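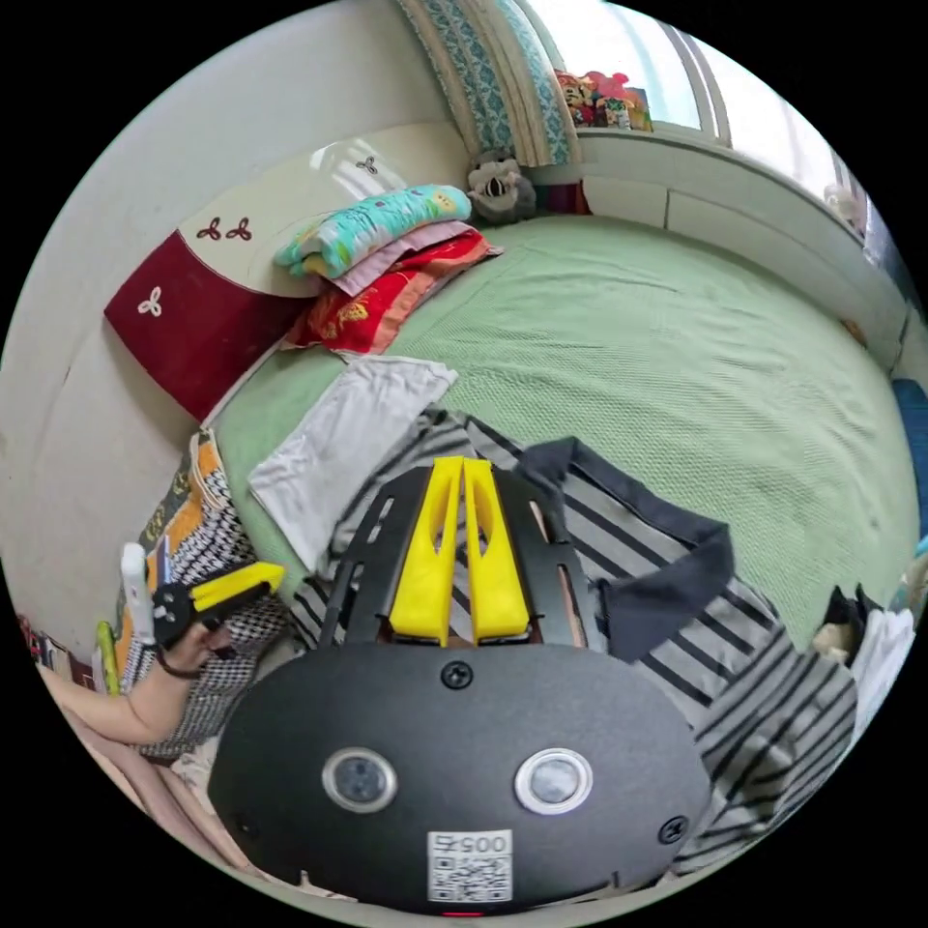
Nobody's going to sleep any better under a blanket that's been in a bin bag since Easter, Ľubomír Tichý told the hall at Brurkau, so get it out, shake it, and put it on a bed where people can see what they're getting.

And that is more or less what happened. The Brurkau bedding swap, back after a year off, opened at 9am and was so busy by ten that the side door had to be propped open. People brought sheets, duvet covers, blankets, the odd bolster. Others took them away. No money changed hands, except for the teas.

The swap took in 659 pieces this time, against 567 at the last one. Pillowcases are counted as one each even when they come in pairs, which caused a bit of an argument at the desk. It was settled by going with last time's method.

What's different this year is the beds. In the past everything went on trestle tables in folded piles, and the piles were a mess inside half an hour. You couldn't tell a single from a double without opening it out, and nobody wanted to be the one to fold it again. So this July the organisers borrowed beds from the hostel at Flestholm and made a few up properly. Textured sheets in mint green, pale pink bedding, patterned blankets left along the edge for people to pull over and have a look. Houndstooth check went down well. So did anything with flowers on it.

"I came for a fitted sheet and I've got a blanket I did not need," said one woman from the Flestholm side, on her way out to the car. "It's the orange in it. I saw it on the bed and that was it."

Sizes were the main grumble. Always are. Labels get washed till they're blank, or cut off, and a sheet that somebody swears is a king turns out to be a small double from a caravan. A tape measure was kept on a string by the door. It went missing at some point after eleven and a second one was fetched from a van.

Tichý did two short sessions on making a bed, one at half ten and one after lunch. He'd expected a handful. The chairs ran out at the first and people stood along the wall bars. He showed the bottom sheet first, pulled from the far corner, then how to fold the corners on a flat one so it doesn't come adrift in the night. Most people there seemed to know a version of it from school or from their mother, and there was a good deal of calling out.

His advice on blankets was short. Leave it over the side until the sheet's flat. Then draw it across in one go, don't throw it.

On textured sheets he was firmer. Don't iron them. "You've paid for the bumps," he said.

A man near the front asked if a blanket should go under the duvet or on top of it. Hands went up both ways, and the thing ran on for so long that the second half of the talk, on storing winter bedding, had to be squeezed into the last few minutes. Short version of that: clean, dry, not in plastic, and not against an outside wall.

Washing was handled by the Shirima laundrette on the high street, which took in anything handed over before the weekend prior and sent it back folded. Late arrivals went into a seperate pile marked "wash me" and were still free to take. By the end most of that pile had gone too. The laundrette says it will do the same next year if it gets the bags earlier, and not all in one afternoon.

Hire of the hall was covered by a small grant from the Funance fund, which also paid for hooks and a rail. The rail was for curtains. Hardly any curtains came in, and it ended up full of bedspreads.

At close there were 71 pieces left over. Odd pillowcases, mostly, plus a run of brown valances that had come from one house and looked likely to stay together. These will go to Flestholm, where the hostel has 36 beds to keep in sheets and says it can always find a use for spares, even if it's only as dust covers while the upstairs rooms are painted. The valances it is less sure of.

Parking was tight. Cars were backed up along the lane as far as the bus shelter for a while and there were words about a blocked gate. Next time people coming from the Flestholm end are being asked to use the field, weather alowing.

There were also complaints from a few who got there after two and found the doubles gone. It has been suggested that some be held back for the afternoon. No decision on that yet, though Tichý said he was in favour, and that he'd missed out on a blanket himself through talking too much.

One reader has already been in touch to ask about cot sheets. There were some, in the box under the stage, and they weren't very well signed. Anyone who wants them can ring the hall in the mornings. They are all clean, mostly white, one with ducks.

Also left behind: a pair of reading glasses in a brown case, a child's cardigan, and a set of keys that was found inside a duvet cover when it was opened out at the hostel. Keys are at the laundrette counter. You'll need to say what's on the ring.

The next swap is down for July again, same hall, same 9am start. Bedding can be dropped off at the hall porch from the month before. Sheets, blankets, covers and pillowcases are all welcome. No pillows, no electric blankets, and please pin a note of the size to anything that has lost its label.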